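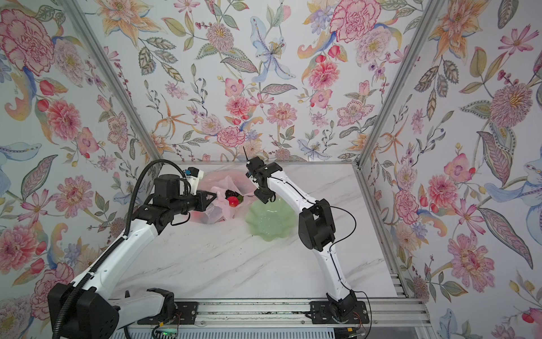 Floral wallpaper around a small work nook, will it drive me nuts?

Posted by Areeba Rind, October 22, 2025

Hi all! I have a little nook with a white marble-look top and I want to paper the three sides of it (left, back, right) in a really busy floral. Big pink blooms, orange lilies, the whole garden. My sister says I'll lose my mind trying to match the pattern in the corners, and that small stuff will disappear against it when I'm bagging up my craft orders. I have 600 dollars for the entire nook, lamp included, so I can't do it twice. Has anyone lived with something like this? And what do you do about the corners?

Tanveer Dhanial
I love a loud floral, so I'm biased! We papered our packing corner in November and I'd do it again tomorrow. Go for a pale background, that's my one big tip. Ours came to 277 dollars for the paper plus paste, and I had half a roll left over (it's now lining the drawers, and the cat, Custard, has claimed one of them).

For the corners I gave up on matching. If you put a metal post or strip where two walls meet, your eye stops there and you don't go looking for the other half of a petal. Same kind of thing here:
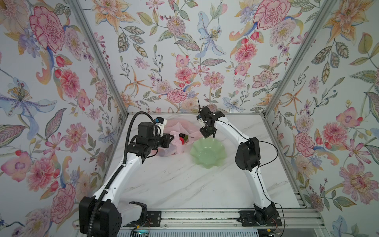

Pale floral on all three sides, silver posts in the back corners, marble-look top.

As for small stuff disappearing, your top is white, so mostly you're looking down at that anyway. Clear plastic bags are a pain on any surface if you ask me. I keep mine in a dark tray.

Damau
Get a sample first. Mine looked cream online and was bluish on the wall.

Perora
Measure the repeat before you order!! Mine was 32 inches and I wasted a ton at the top of every strip. I ended up 4 feet short and the shop had to hunt around for the same batch. Also wipe-clean paper if there's glue or paint anywhere near it, the regular kind stains and then you're stuck hiding it behind a jar like me.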